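Run 103

The log for the Monday session began at 30 minutes past six, when the controller finished its self-check. 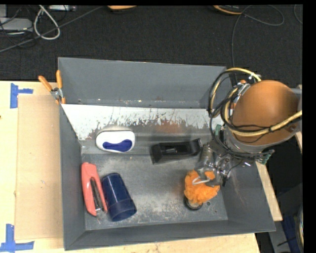
The club had three rules. The arm was not to be touched while the lamp was lit. The bin was not to be tidied between runs. The written log was to be completed before anyone went home. The third rule was the one most often broken, and the recorder had been elected in August to prevent that. She had run unopposed.

Her entries were short. Run 98, stapler, gripped at the broad end, lifted, placed. Run 99, cup, gripped at the rim, slipped, not placed. Run 100 had been marked with a star by another member, for the number. She had left the star in and added that it had no technical meaning.

The team from Brirkotholm would be at the regional meet with a newer arm and a paid coach. The Teder school team had the controller that Bergmann had discontinued, a manual with the torque tables missing, and the use of the metal shop until nine. The task was the same for both. The judges would put household articles in a bin, in an arrangement not disclosed in advance, and each team would have a fixed time to empty it.

The pouf was the difficulty. The planner, which the club had named Cirach after a misprint in its first configuration file, estimated a center for each object and sent the fingers to it. For a stapler this was adequate. For a bath pouf the center was mostly air. The fingers closed on netting, the netting gave, and the force reading climbed so slowly that Cirach took it for noise and opened again. In the logs this appeared as a flat line with a small hump, repeated.

The programmer wanted to raise the closing force. The builder said the fingers would go through the mesh and then not come out, and that he was the one who would have to cut them free. They had held this discussion on four evenings. The recorder had written it down the first time and afterward referred to it by run number.

At ten past seven she asked what would happen if the planner went for the cord.

The programmer said the cord was too thin for the segmentation. It merged with the netting.

She said it was white and the netting was orange.

He looked at the screen for a while. Then he opened the color thresholds, which had been set in the spring by a member who had since graduated, and found that the saturation channel was not being read at all. It had been commented out. The note beside the line said "temporary."

Run 101 used the restored channel. Cirach marked the cord as a separate object, assigned it a center in the empty part of the loop, and closed on nothing. Run 102 took the nearest point on the cord in place of the center. The fingers arrived two millimeters high. The builder adjusted the offset and initialed the change on the sheet – the first time he had done so without being asked.

The lamp came on for Run 103. The arm went down in its usual order, shoulder, elbow, wrist. The fingers closed. The force line rose, held, and did not show the hump. The pouf left the floor of the bin, turned a half revolution on its cord, and hung there.

It then turned back the other way. Cirach had no procedure for a load that swung. It waited for the position to settle within tolerance, and the position did not settle, and the timer on the wall ran through the rest of the allowance while the three of them stood behind the tape line and watched it go around.

"Lifted," the programmer said.

"Not placed," said the recorder, and wrote it in that form.

The builder asked how long a thing like that would swing. The programmer said it depended on the length of the cord and began looking for a ruler. The recorder ruled a line under the entry and numbered the next one.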